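Keeping small bits together at the bench

Quick one this month, shed is a tip and Sunday is already spoken for.

Screws first. Tip them into a shallow tray before you start, never loose on the bench. Jam jar lids do fine. If you're taking something apart, lay the bits out in the order they come off, left to right, and put them back right to left. Egg boxes are good for this too - write on the lid with a pencil.

Work on a pale board. Old shelf, offcut, whatever, painted white if you can be bothered. You'll spot a dropped washer straight away. 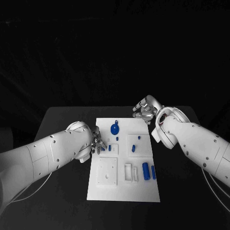 Painting it: two thin coats, light sand between, leave overnight. Don't use gloss, the glare drives you mad. I had half a tin of Tratico eggshell left over from the bathroom and its lasted well. Damp cloth for marks. Glue blobs, leave them to go hard and then flick off with an old bank card.

Sticking labels on drawers - wipe with white spirit first or they drop off by July. Ask me how I know.

Sandpaper. Buy the mixed pack, you'll want 100 for the rough stuff and 500 for finishing. Anything finer lives in a seperate envelope. Write the grit on the back of every piece before you tear it up.

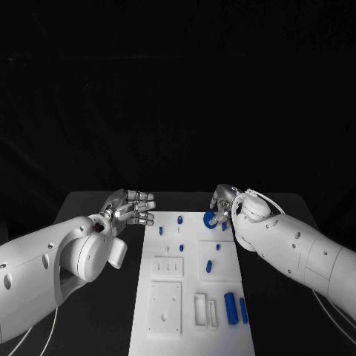

White board on a dark grey table.

Magnets: stick one on the end of a bamboo cane for the screws that roll under the freezer. Rinse brushes before tea, not after.

More on drawers next time, if the Viltgate runners ever turn up.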